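Vekoswood Writing Center Help Desk
Ticket: Submission portal keeps eating my italics (and then my whole ending)
Opened by: Nuanchan Suwannarat
Handled by: Fotis Dimitriou
Status: Resolved

First message, 9:40 am

Hi! I teach the nonfiction workshop and I'm having a very silly week with Drotari. My students upload their essays there, the limit is 2000 words, and for the last couple of days it's been chopping the endings off. The italics go too, but I could live with that if the last page would just stay put. One student, Timothée Leblanc, wrote this lovely long piece about his grandfather's bakery and the portal stopped him dead in the middle of a sentence. He's well under the limit! I counted in my word processor and then, because I'm stubborn, I counted again in a different one.

Things I've tried so far: logging out and in, a different browser, my husband's laptop, and saving as an older file type (this made the italics come back for one essay and then never again, so I have no idea what to make of it).

Reply from Fotis, 10:15 am

Thanks, that's a lot of good detail. Can you tell me if the students are uploading a file or pasting into the box? And does the cut happen in the same spot each time?

My answer, 11:05 am

Pasting, all of them. I told them to paste, so that one's on me. And no, different spots! Timothée lost his last 181 words, and Evangelia Kyriakidis lost nearly a third of hers. Hers has a lot of dialogue in it, in case that matters. I've told everyone to hang on to their own copies until we sort this out.

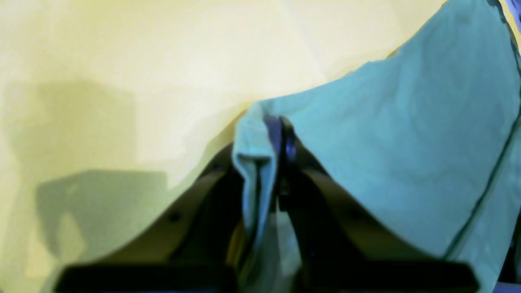
What we found in the afternoon

Fotis called me and we went through it together with both screens open (he's very patient). The portal counts the hidden formatting as if it were words, so every curly quote and every bit of italic was eating into the 2000. Dialogue means quote marks, and quote marks mean poor Evangelia got hit the hardest. Plain old straight quotes went through fine. We tested it with one of my own essays, a dull thing about parking, and it came out whole.

Steps that worked for me

1. Open the essay and save a copy as plain text.
2. Close it, open the plain copy, and paste from that one.
3. Put the italics back by hand using the little slanted button in the portal. Don't paste them in!
4. Hit Preview and read the last line before you hit Submit.

I sent this to the class and 9 of them had resubmitted by dinner time, endings and all.

Follow-up, next morning

One leftover problem. Panagiotis Vlachopoulos writes part of his essay in Greek, and in the plain copy his Greek turned into rows of question marks. I asked Fotis and he said to pick "Unicode" from the list when saving, which I'd never noticed was there. Panagiotis tried it and the Greek came through, accents too.

Fotis has passed the counting problem on to the Drotari people and they say a fix is coming in August. I'll keep my students on the plain text copies until then. You can close this one, and thank you so much for the phone call!

Closed by Fotis, 9:20 am. Please reopen if the endings go missing again.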